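Contra el cubo bonito
Por Jozefína Hubáček
28 de mayo de 2020

Escribo esto deprisa porque tengo que bajar las botellas antes de que se me haga de noche, y porque llevo toda la semana enfadada con un mueble. El mueble se llama Plasden. Tres compartimentos, tapas que se cierran solas, pegatinas de colores. 70 euros. Lo compré en abril, encerrada en casa, a esas horas en que una compra cosas.

No lo compren.

Bueno, compren lo que quieran. Pero déjenme defender el cubo. El cubo de toda la vida, de plástico, abierto, feo, con asa o sin asa. Sostengo que para guardar botellas vacías en una casa normal no hace falta nada más, y que todo lo que se le añade lo empeora.

Primero la tapa. La tapa esconde. Dicen que esa es la gracia, que no se ve. Pues por eso mismo. Lo que no se ve no se baja. Con el Plasden estuve nueve días sin ir al contenedor, y cuando lo abrí la última botella salió disparada, golpeó el horno y acabó debajo de la nevera. Ahí sigue, creo. Con el cubo abierto eso no me pasaba, asomaban los cuellos y una se daba por aludida. Vergüenza, sí. La vergüenza baja mucha basura.

Luego los compartimentos. A ver. Tres huecos iguales para tres cosas que no se producen en cantidades iguales. En mi casa papel hay poco, vidrio menos todavía y botellas de plástico una barbaridad: agua, leche, refrescos de mi hijo, el suavizante, el aceite. El hueco de las botellas se llena el martes del alma, por así decirlo, y los otros dos están medio vacíos hasta final de mes. ¿Qué hace una? Mete botellas en el del papel. Y se acabó el sistema. El cubo no tiene sistema, así que no hay nada que se rompa.

Tercero, lo de aplastar. Aquí me van a caer encima. Hay gente que aplasta las botellas a lo largo, gente que las aplasta a lo alto, gente que les quita el tapón y gente que se lo vuelve a poner para que no recuperen la forma. Mi vecina Janka Šimko las enrolla como si fueran un tubo de pasta de dientes. Yo antes no aplastaba nada y ahora aplasto todo, con el pie, en la terraza, y reconozco que es un placer. Pero reconozco también que hay que hacerlo antes de que entren en el cubo, no despues. Sacarlas para aplastarlas y volverlas a meter es la clase de tarea que se deja para mañana.

Y cuarto, el sitio. Esto es lo que más me importa y casi no me queda tiempo. Las botellas no nacen en el armario de debajo del fregadero. Nacen en la mesa, en el escritorio, en el suelo junto a la cama, en la bolsa del gimnasio (cuando había gimnasio). El cubo va hacia ellas. Se coge, se pasea por la casa, se llena, se baja a la calle tal cual, se vacía, se sube. El Plasden pesa, tiene cuatro patas de goma y hay que arrodillarse delante. Un mueble que exige que te arrodilles. En una cocina.

Me dirán que el cubo no cabe en una casa arreglada. Mentira. Tengo una amiga con papel pintado lavanda hasta el techo y el cubo en medio del pasillo, y a su casa va todo el mundo tan contento. El plástico blanco no le hace daño a ninguna flor. Lo que afea una casa es la fila de botellas en la encimera esperando a que alguien abra el armario, apriete el pedal, levante la tapita, mire si ese era el compartimento bueno. Esa fila la he tenido yo. Quince centímetros de encimera perdidos todas las semanas por culpa de un mueble hecho para ahorrar espacio.

Otra cosa, antes de que se me olvide. El recipiente pequeño. Al lado del cubo conviene tener uno, cuadrado si puede ser, para los tapones, las pilas, las tonterías. Nada de comprarlo. El de un helado sirve, lavado. Los redondos ruedan cuando les das con el pie y yo les doy siempre con el pie.

Así que mi propuesta, que no llega ni a método: botellas fuera de los rincones y todas al suelo, a la vista, el cubo blanco al lado, el recipiente cuadrado cerca, y a recoger de una en una. La de tapón rojo, la que toque, da igual el orden. Sin pegatinas.

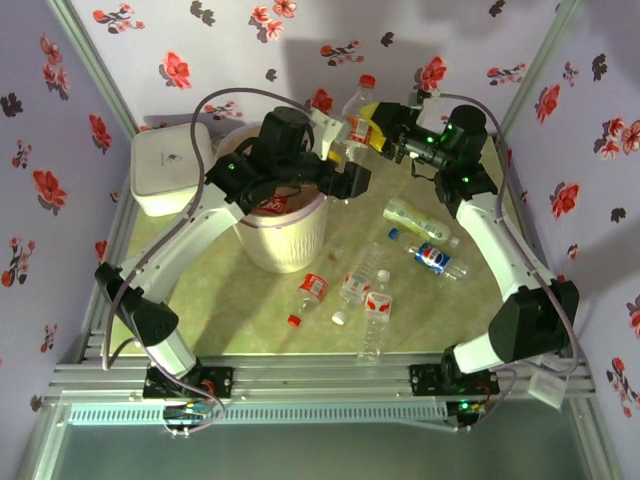
Kamil Brabec no está de acuerdo y me lo ha escrito en mayúsculas. Que el cubo abierto huele. Que en junio, con el calor, las botellas de leche mal enjuagadas llenan la cocina de mosquitas, que a él le ha pasado dos veranos seguidos, y que una tapa, aunque sea mala, aunque se atasque, es lo único que se interpone entre su familia y el asco. Que además su perro saca las botellas del cubo y las reparte por la casa, y que a ver qué dice mi teoría del perro.

Mi teoría no dice nada del perro. No tengo perro.

De las mosquitas sí. Se enjuaga la botella. Un dedo de agua, se agita, fuera. Se tarda menos que en pelearse con el pedal. Y si se baja el cubo cada dos días, que es lo que pasa cuando está abierto y molesta, no les da tiempo a instalarse. Le concedo la leche en agosto. Le concedo un plato encima del cubo, si quiere, un plato viejo. No le concedo 70 euros.

También me ha dicho que si tanto me disgusta el Plasden se lo venda. Por 35 se lo lleva hoy. Le falta una pegatina, la amarilla, que se despegó sola con el vapor de la olla, y la tapa del medio hace un ruido como de pato. Por lo demás está nuevo, que para eso no lo uso desde hace dos semanas: tengo dentro las patatas, y la verdad es que para patatas no va mal, oscuro y fresquito, aunque se me caen dos cada vez que lo habro.

Me voy, que el cubo está lleno y lo estoy viendo desde aquí.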